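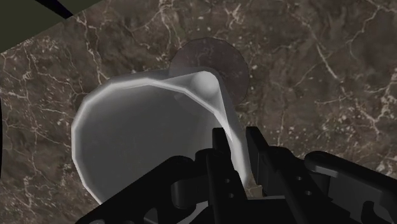 Home Notebook Entries Sim Rules Bench Rules Who's On Prev Next

Wednesday, October
Entered by Parveen Soomro

Spent the morning on the wording of rule 2, the one on rim grasps. Old text: "Grasp the container securely." Kevix passed every grasp under that, including one where the pitcher was hanging off a fingertip like a coat. Secure is a feeling. The checker doesn't have those.

New text, for the Kotcombe set, pitcher task only:

Rim grasp means one pad inside the wall and one pad outside, wall in the gap between them. Spout stays clear of both fingers. Anything else gets logged as "other" and goes to a person.

Open question is how deep the pads have to sit. Ferri wants a number. I don't have one I'd defend, so the draft says "full pad overlap" and Ferri has written "define full" beside it. Fair.

Second fight was about the target disc. It's a see-through marker with the marble showing through it, and from the wrist view the spout overlaps part of it. Urkau's checklist says the target must be "visible at all times," which would throw out most of the approach. Changed to: target position is read from sim state, never judged from the wrist view. Disc is for humans. The policy doesn't get to see it in scored runs, and whoever renders a clip with the disc on has to say so in the run notes. I left this off my own notes last month and got a polite message.

Also banned from now on: quoting a success rate without the number of episodes. The last summary said 80 percent and it took me until lunch to find out 80 percent of what. Minimum is 100 scored episodes per container, seeds fixed before the run starts – before, Ferri – and failed resets stay in the log. The old batch of 340 doesn't get rescored under the new rule. It keeps its old label and we stop putting the two in the same table.

The pitcher mesh is still the coarse one, rim all straight segments. Fine for looking at. For contact checks I want the collision shape named in the header, as I can't tell from a render which one was loaded.

To do: send draft to Urkau, get pad depth from somebody braver, fix the typo in the title ("Griping Rules"), though it has its supporters.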